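Pembridge Technical Institute
Stores and Materials Handling, Level 1
Handout 3: Sorting small parts before storage
Instructor: Eino Hirvonen

Purpose

This handout supports the second bench session. Students are expected to have read the February notes on labeling, as the terms used there are not repeated.

Mixed stock reaches the stores in open boxes, usually after a panel or a test rig has been taken apart. Such stock is of no use to anyone until it has been identified, grouped and returned to a numbered bin. The session covers identification and grouping only.

Preparing the table

Cover the full working surface with brown paper and tape it at the corners. Small screws show up well against it, and the paper may be marked in pencil where a group needs a heading. Place one tray near the middle of the table. Parts waiting to be sorted stay on the paper; only identified parts go into the tray.

Grouping

Three groups are used in this course.

Operator controls: push buttons, selector switches, emergency stop buttons. Keep the cap and the body together, even when they separate easily.

Panel components: relays, circuit breakers, terminal blocks and other items made to clip onto a rail. Read the side marking before the front marking.

Fluid fittings: valves, couplings, elbows. Leave the handle of a valve in the position in which it arrived, and write that position on the tag.

A part that fits none of the groups is set aside with a blank tag and shown to the instructor. Guessing is discouraged — a wrong tag takes longer to correct than a missing one.
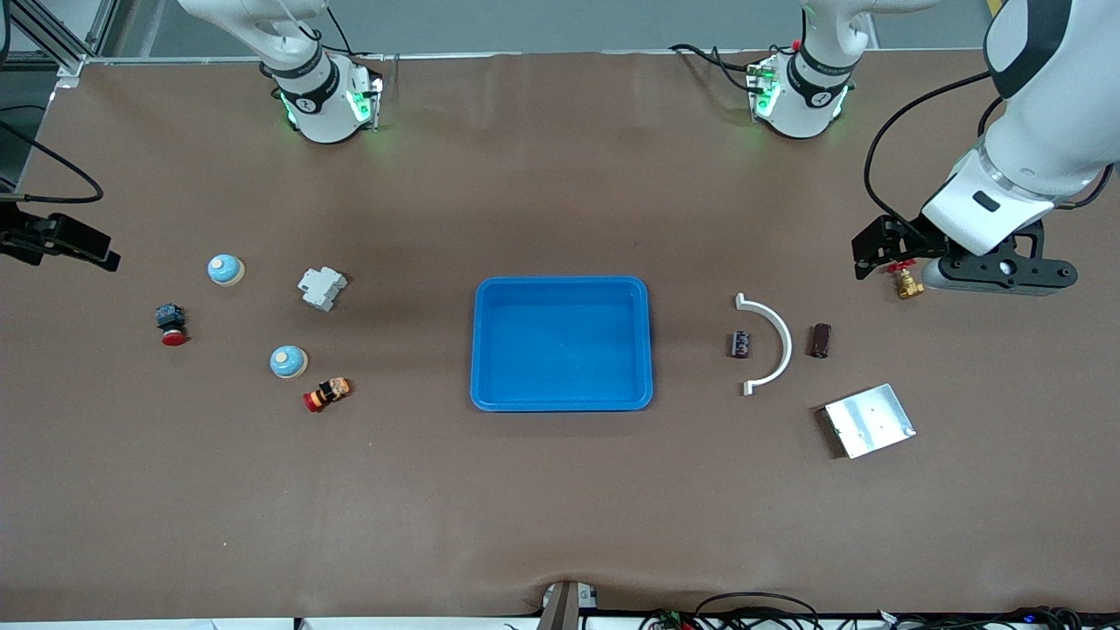
Should a brass valve with a red handle be filed with the operator controls?

It belongs with the fluid fittings. A handle worked by hand does not make a part an operator control for storage purposes; the group follows what the part is connected to.

Assessment

The bench exercise carries 8 marks. Tags must be legible and written in capitals. Completed sheets are due on 2022-03-18 at the stores counter in the Luvidard building.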